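Setting Up a Tabletop Sorting Task for a Student Robot Arm
Hondley Robotics Club, build notes
Aug 21, 2022
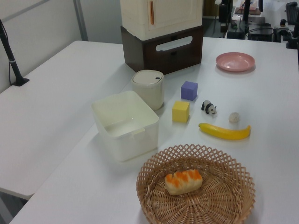 How long does it take a new team to get an arm to sort objects reliably?

Most teams in our club need 3 sessions. The first goes to the table and the object list, the second to teaching positions, and the third to repeat runs and fixing whatever fails.

These notes cover the first session and part of the second. They assume your arm is already bolted down, powered and passing its joint check. If it isn't, do the Lollska mounting sheet first.

Step 1. Clear the table and wipe it down

Take off everything that isn't part of the task, including pens, hex keys and phones. Wipe the top with a damp cloth and dry it.

Step 2. Choose the objects

Pick things that differ in shape and in how they behave when squeezed. Foam cubes are the easiest place to start. A toy banana is harder, as the curve makes it roll when the fingers close off center. A small animal figurine tips over if you touch it high up. Put at least one soft or fuzzy item in the set.

Keep every object under the weight limit for your gripper. Ours is 149 grams. Weigh each piece on the kitchen scale and write the number on the object sheet.

Step 3. Choose the containers

Use at least two kinds. A low basket is forgiving because the arm can drop from a small height. A square bin has taller walls, so the arm has to lift over the edge before it moves in. A plate is good for placing tasks, where the object has to stay where it was set down.

Step 4. Mark the reach

Move the arm by hand to its farthest safe point on the left, center and right. Put a small piece of tape at each. Nothing the arm has to pick up goes past the tape. Large items that only serve as obstacles can go farther back.

Step 5. Write the task sentences

Each task gets one sentence with one object and one destination:

Put the yellow cube in the bin.
Put the banana on the plate.
Take the bread out of the basket.

Dayana Galindo, who runs the Gornis workshop, has her teams read the sentences out loud to someone from another team. If that person picks the wrong object, rewrite the sentence.

Step 6. Teach the first pick

Start with a cube. Set the approach height to 400 mm above the table and lower in small steps. Close the gripper at half speed. Save the position before you try the lift.

Step 7. Run and log

Run each sentence ten times. Move the object a few inches between runs. Log pass or fail and one word for the reason, such as slip, miss or bump. Save the log in the Huerta folder with your team name.

Common problems

Arm stops short of the table: check that the height offset was saved.

Error 505 on startup: the gripper cable is not seated. Power off, reseat it and start again.

Same object fails every time: change the grip angle before you change the speed.

Teams that want to enter the November meet need a full log for every sentence on their sheet.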